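Home Tickets Knowledge base My requests Log out

Ticket: Headphones buzz and drop out at the white bench, fine elsewhere
Opened by: Letay Ayele
Assigned to: Emerson Trindade
Status: Resolved

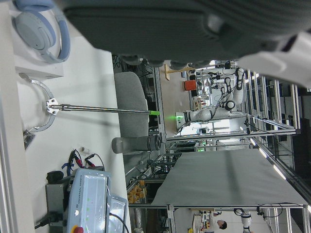
Buzzing in both ears on the Plirine wireless headphones, worst on video calls, with the sound dropping out for a second or two at a time. I take my calls at the white bench with the laptop on a stool next to me. The headphones are the light blue over-ear pair, kept on top of the small white box at the end of the bench, past the red and black alligator clip leads. Same laptop and same headphones in the kitchen: no buzz. I have restarted the laptop twice and paired the headphones again. No change.

Emerson Trindade:
Thanks. Please try these and report back.
1. Charge the headphones fully, then test with the charging cable unplugged.
2. Remove any old pairings, including your phone.
3. Play music for 5 minutes at the bench, no call open.
4. Make a test call and have the other person say whether they hear the buzz too.

Letay Ayele:
Did all four.
1. Charged overnight. Buzz is lower with the cable out but still there.
2. Phone and an old tablet removed.
3. Music dropped out once. No buzz during music.
4. Ingeborg Seidel was on the test call. She heard the buzz from my side, and said it stopped when I stood up and walked off with the laptop.

Emerson Trindade:
So there may be two faults. The buzz with the cable in sounds like the charger. The dropouts sound like the wireless link. What charger are you using, and is anything plugged into the laptop when you are at the bench?

Letay Ayele:
Charger is a Brornel, came out of the spares drawer. The laptop has a USB hub with a backup drive on it, also from the drawer. The hub stays on the bench when I go to the kitchen, which I should have put in the first message.

Emerson Trindade:
Please unplug the hub and repeat steps 3 and 4. Some hubs with poor shielding put out noise close to the frequency the headphones use, more so with a drive running.

Letay Ayele:
Hub out: no dropouts in a call of some 10 minutes. Hub back in: dropped twice before I had finished saying hello. A faint buzz remains with the Brornel charger connected.

Wellington Seixas:
Adding to this as I sit at the same bench in the afternoons. I had dropouts with my own earbuds and blamed the earbuds. Mine also stopped with the hub unplugged.

Emerson Trindade:
Good to know. Replacement hub (Saarinen, with a longer cable) is at the front desk under Letay's name. Please put it at the far side of the laptop from where you sit. I have left a new charger in the same bag. The Brornel one can come back to me - do not return it to the drawer.

Letay Ayele:
Picked up both. Two calls this morning with the new hub and the drive running. No dropouts. No buzz with the new charger in or out. The right ear cushion is starting to split at the seam, but that is a separate matter.

Emerson Trindade:
Cushions are a stock item, open a request under Accessories. Closing this one.

Closed 2025-03-31
Cause: USB hub (dropouts), charger (buzz)
Parts used: hub, charger

Fluder Internal Support | Contact the desk | Back to top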